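Zetemside 주민협의회 회의록

5/12/24 | 작성: Kai-wen Tang
댓글 6 공유 30

안건: 전기버스 보조금 중단에 대한 대응

1. Ayman Semaan 위원이 시의 결정을 설명하였습니다. 시는 Hasow 노선의 전기버스 보조금을 6월부터 중단합니다. 이 노선의 정기권 이용자는 369명입니다.

2. Wei 지구 위원들은 통보 기간이 30일밖에 안 되어 너무 짧다고 말하였습니다. 규정에는 60일로 되어 있습니다. 법률 상담을 먼저 받자는 의견과 시의회에 직접 항의하자는 의견이 있었습니다.

3. 표결 결과, 찬성 6표로 시에 이의 신청서를 내기로 하였습니다. 초안은 Semaan 위원이 씁니다. 상담 비용은 다음 회의에서 다시 의논합니다. 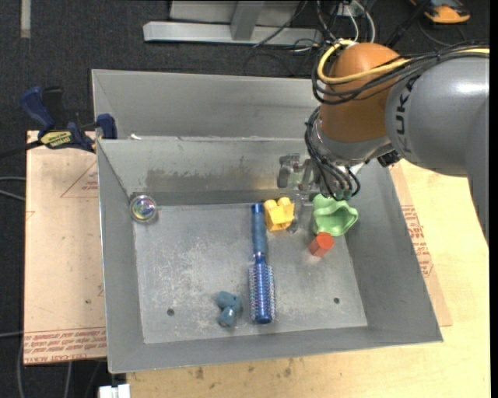

KUKA 로봇 팔과 회색 금속 통

4. 기타: Flevdale 정류장의 시간표가 아직 옛날 것입니다. 서기가 교통과에 전화하기로 하였습니다. 지난 회의록은 수정 없이 승인되었습니다.

다음 회의는 6월에 같은 장소에서 합니다.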